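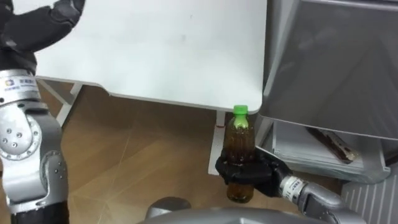
# Demonstration gathering (robot learning)

**Demonstration gathering** is the recording of worked examples from which a robot's control program is later trained. Each example, usually called an *episode* or a *demonstration*, holds the camera pictures, the positions of the robot's joints and the commands sent to it while a short task is carried out. A learning system is then fitted to many such episodes so that it can produce suitable commands from new pictures.

The practice is closely linked to imitation learning, and differs from trial-and-error methods in that the robot is shown the task before it attempts it alone.

## Methods

In *teleoperation* a person moves the robot from a distance, with hand controllers, sensor gloves or a second pair of arms that the robot copies. The recorded movements are already in the robot's own terms, so little conversion is needed. The work is slow, and operators generally need some hours of practice before their episodes are worth keeping.

In *kinaesthetic teaching* the operator takes hold of the arm and guides it directly. This suits single arms with simple grippers. It is awkward with two arms and jointed hands, and the operator's body tends to get in the way of the cameras.

A third method records people doing the task themselves, with a camera worn on the head. Such recordings are cheap to make but must be matched to a body with different reach and different fingers.

## Household tasks

Moving an object between a table and a storage space is a common choice for two-armed robots. It calls for a grasp, a lift, a turn and a release, and each part can be marked separately. Bottles are often used because they are easy to replace and can be placed upright or on their side.

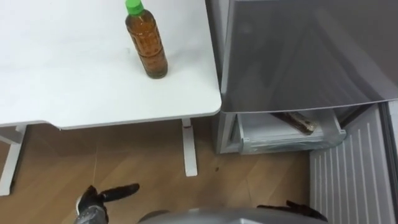
*Head-camera view in a table-and-drawer task, with both hands empty and a capped bottle upright on the table.*

Drawers and compartments add difficulty. The front lip may hide part of the contents from a head camera, and a hand inside the opening hides more. Glossy surfaces change in appearance as the robot moves, and a system trained under one set of lights may fail under another. Some groups add a camera at each wrist for this reason; others keep to the head view and vary the starting positions.

## The Undholm recordings

The Undholm set was gathered at a workshop in Brullgate by Ga-eun Maeng and Fouad Atallah, using control software named Stumia. It contains 301 episodes from 4 operators. Of these, 99 were set aside for testing and were not used in training. Hwa-young Na wrote the marking rules, under which an episode begins at the first movement of either hand and ends when both hands are empty and still.

The first version was released on 14 July 2018. A corrected version followed in December, after Gun-woo Sun found that the clocks of the arm and the camera had drifted apart in 2 episodes. Both were withdrawn from the corrected version.

## Quality and marking

Episodes are normally checked by someone other than the operator. Common faults are dropped camera pictures, long pauses and grasps that slip. Practice varies on whether failed attempts should be kept. Young-sook Jin has argued for keeping those in which the operator recovers, as a system trained only on clean runs has no example of how to correct itself. The Undholm rules keep a recovered grasp but reject any episode in which the object reaches the floor.

Written notes are often attached to each episode, giving the task in a short sentence such as "put the bottle in the drawer". Wording is kept fixed in some sets and left to the operator in others.

## See also

- Imitation learning
- Kuipers marking scheme
- Teleoperation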